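Nathalie Girard had the clipboard, so Nathalie got to say when. She was enjoying it.

"Not yet," she said.

Mingxuan Tang had his thumb over the key. Twenty minutes to the end of club. The Hviid open in the morning, the van at six, and Tralter -- the arm, the second Tralter really, the first one had caught fire in June -- had not picked up an e-stop all night.

Bolts it could do. Bolts, tape rolls, a banana. But the Hviid task was buttons. Red mushroom caps, any old way up, into the orange box with one hole. Whoever wrote that rule hated children.

"What did you change?" she said.

"Approach angle. And the squeeze."

"How much squeeze?"

"Some."

She wrote down "some." Then crossed it out, because the judges read the log.

They had 2913 training grabs. Plustummont High, who won every year and had matching jackets, said they had 3000, and said it a lot. Mingxuan had wanted to stay all weekend and beat them. His mother had other ideas.

"OK," Nathalie said. "Go."

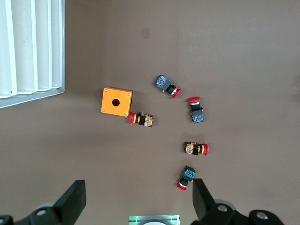
Tralter thought. That was the worst part, the thinking. The fan went up a note. Mingxuan caught himself leaning left, like you do with a bowling ball.

"It wants the one nearest," he whispered.

"Dont coach it."

"It can't hear me."

"Then why are you whispering?"

The arm dropped. Too fast, he thought, way too fast, and then it slowed, the way he'd asked it to at lunch and at four and again at five thirty. The fingers closed. A little click of plastic. He waited for the skid, the clatter, the thing rolling off under the radiator where Gosholm the club cat would get it.

No clatter.

Up. Up some more. The red cap sticking out of the grip like a cherry.

"Write it down," he said. "Write it down write it down."

"I'm writing." She wasn't, her pen had gone thru the paper. "Attempt 635. Held."

"How long?"

"It's still holding, Ming."

They both looked at the clock. Then at the box, at the one black hole in it, which seemed a lot smaller then it had a minute ago.

"Again?" he said. "Or try the drop?"

Down the hall somebody was already turning off lights. Nathalie flipped to a clean page.

"The drop," she said. "Go."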